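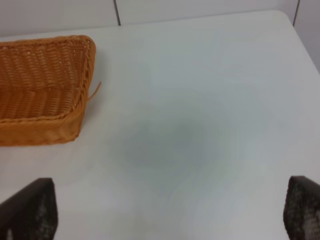
Bench notes, 14 Sep 2020

Nurum gen-set, head and injector work

Heads are back from Buschmann. Valve guides replaced, seats recut on 2 and 5. Pressure test sheet came with them and is in the job folder. Ademir checked flatness on both faces and is happy with them.

Cylinder 4 liner still reads high near the top of ring travel. Measured it twice, same answer. Hema wants it swapped now while the block is open. I agree. Spare liner is on the rack, but the O-rings in the kit are the wrong size, so I asked Zuleica to order the right ones from Nerkberg.

Injectors: two dribbling at low pressure, rest fine. Cleaned both and retested. One came good, the other did not. Put a tag on it.

Hour meter says 565 since the last overhaul. The log sheet from site stops at 100, so there's a gap in the oil change records. Cleiton will call the site and ask if they kept a second book.

Oil sample went to Pruvgate. Results take 7 days.

Still to do:
Hone check after liner goes in
New gasket set, compare against old part numbers before opening
Governor linkage has play at the lower pin, make a bushing
Alternator end bearing, Anselmo to listen to it on the test stand

Torque wrench is reading low against the tester. Don't use it on head bolts until it has been adjusted. The older one from the tool crib checked out fine.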